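Skolgate Grasp Planner 2

Skolgate is the grasp planning module of the Ulton control suite. It reads the wrist camera stream and selects finger positions for soft, irregular items such as long-pile fabric, where outlines shift as the fingers close.

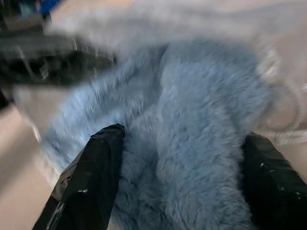 Does the planner need a separate depth sensor?

A single wrist camera is enough for fabric handling. Depth input can be added in the settings panel.

Each license covers 7 workstations and includes 14 grasp profiles — all of them editable. Requests for evaluation copies should be addressed to Ilse Maes at Worar.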